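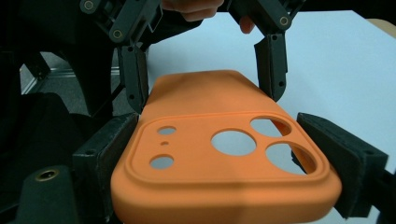
Words by Maureen Tidswell

By the time the kettle was on at Prindthorpe I had usually done 50 of them, and my hand would have that warm, used feeling along the thumb that you get from a morning with the secateurs. I squeezed, the two black pads came in from either side, and up came a phone case. Then over, and down, and open the hand again. The orange ones were my favourites. They had a nice matt feel to them, and there was a raised lip round the camera holes that told you which way was up without your having to think about it.

I had packed cases for Waletti for 11 years with my own ten fingers, so you can imagine what my sister made of it when I told her I was now doing the same job with a claw. "So you're teaching the thing that'll have your stool," she said, and passed me the potatoes. I said it was more like having a trainee, and that I'd had trainees before and most of them had gone off to Kirkegaard for the better canteen. But I did lie awake on it a bit, I'll admit, that first week in August.

The odd part was how much I knew. The young woman with the laptop would say, could I do one a little slower, and I'd find I couldn't, not properly, because slow was a different job altogether. You take a soft case by its flanks, low down, and you don't pinch, or it bows in the middle and springs off across the table. I'd never once said that out loud. I'd never had to! Now I was saying it with my whole arm, over and over, 600 times before the Flikico order was even unpacked, and somewhere in all those goes was the little tilt I give at the end, which I had from the woman who trained me, who had it, she always claimed, from handling eggs.

On the last afternoon they let me watch the robot have a try. It came down over an orange case and stopped just above it – I thought it had gone wrong – and then it shifted a touch to the left, closed low on the flanks, and lifted. Over it went. And just before it let go, there was the tilt.

I made a noise, I think. The young woman asked whether that was all right, was it how I'd have done it, and I said it was a bit stiff in the wrist but it would come. Then she wanted to know if I'd stay on for the blue ones, which were a different shape, and another 1,000 to get through, and I said I'd need to move my dentist. I went and put the kettle on again and got down the other mug for her.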